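Trokeck Clinical Systems – Customer Support
Ticket 321: Pediatric dose weights rounded in the infusion record
Site: Primham Regional Hospital, Department of Neonatal Medicine
Reported by: Milagros Echeverri, Clinical Pharmacy
Assigned to: Temitope Olaniyan, Application Support
Priority: High
Status: Resolved, pending site confirmation

Summary of the problem

The reporting pharmacist states that patient weights entered in grams on the admission form are displayed in kilograms on the infusion record with only one decimal place. An infant recorded at 900 grams is shown correctly as 0.9 kg. Other infants are shown at a rounded weight, and the hourly rate suggested on the infusion record is calculated from the rounded figure. The pharmacy identified the difference during its routine second check in October. No dose was given on the basis of an incorrect rate.

The department has been instructed to calculate rates by hand from the weight on the admission form until this ticket is closed. The suggested rate field must be disregarded during that period.

Environment

Infusion record module, hospital-hosted installation
Prevov interface service between admissions and pharmacy
8 workstations on the neonatal unit, all affected
Adult wards not affected

Log

09:10 – Ticket received by telephone and entered by T. Olaniyan. The caller was asked to supply the form version for both the admission form and the infusion record. Both are shown at the foot of the printed page.

09:35 – Form versions received. The admission form is current. The infusion record is the version issued with the last module update. The site reports that the update was applied overnight by its own information services staff and that no errors were displayed at the time.

10:05 – Test patient created on the support system with a weight of 1,340 grams. Infusion record displays 1.3 kg. The fault is therefore reproduced outside the site and is not limited to the local installation. Ticket raised to High and passed to Rocío Quispe in Integration.

10:50 – R. Quispe reports that the admission form sends the weight in grams, complete and without change. The value is correct in the outgoing message and correct on arrival at the Prevov service. It is converted to kilograms there and is still correct at three decimal places when it leaves.

11:20 – Conversion ruled out. Attention moved to the display settings of the infusion record. The weight field takes its format from the general patient profile, where one decimal place is the default. Before the update, the neonatal unit had its own profile with three decimal places.

11:45 – Cristian Ticona, information services at Primham, confirms by telephone that the neonatal profile is still present in the configuration list but is marked inactive. He did not make this change and finds no entry for it in the local change register. 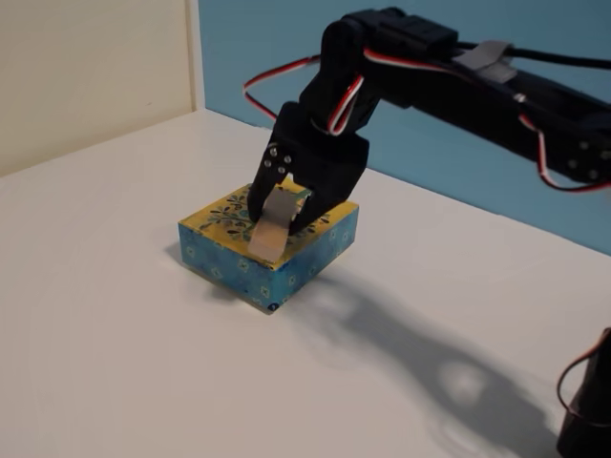
Cause

The module update replaced the table that links each ward to its profile. Wards with no entry in the new table were assigned to the general profile. The neonatal unit had been linked under its former ward code, which was retired when the unit moved, and the link was not carried over. The suggested rate is calculated from the displayed weight and not from the stored weight. This second point is a defect in the module and has been recorded separately.

Stored weights were not altered at any time. Records opened after the correction will display the full value, including records created while the fault was present.

Corrective action

1. Sign in to the configuration console with a site administrator account.
2. Open Ward Profiles and select the neonatal profile.
3. Set the profile to Active and enter the current ward code. Remove the former code.
4. Save, then restart the Prevov interface service. Allow 5 minutes before signing in at any workstation.
5. Open a test patient and confirm that the weight is shown to three decimal places and that the suggested rate agrees with a hand calculation.

13:30 – Steps 1 to 4 completed by C. Ticona with T. Olaniyan on the telephone. The service restarted without error.

13:50 – Step 5 completed on one workstation. Weight of 1,340 grams displays as 1.340 kg. Suggested rate agrees with the hand calculation provided by the pharmacy.

14:15 – Remaining workstations checked by M. Echeverri. One continued to display the rounded weight until the user signed out and in again. This is expected where a session was left open during the restart.

Outstanding items

The calculation defect will be corrected in the next module release. Jacinto Maldonado, Product Safety, is preparing a notice to all sites with a neonatal or pediatric unit. The Simões Children's Clinic uses the same ward table and has been contacted directly – its profile was found to be active and correctly linked.

The site is asked to confirm in writing that hand calculation has been discontinued. The ticket will remain open until that confirmation is received.

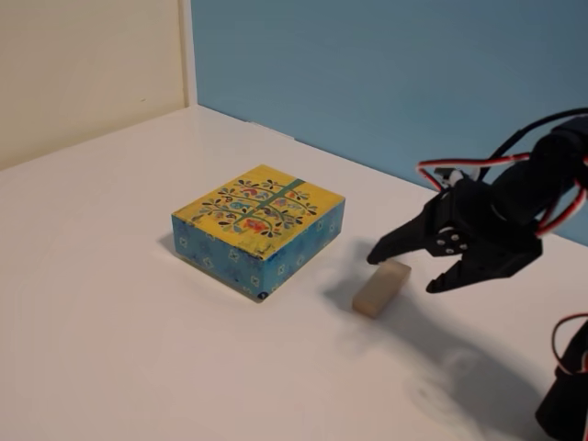 Decorative box on a white tabletop.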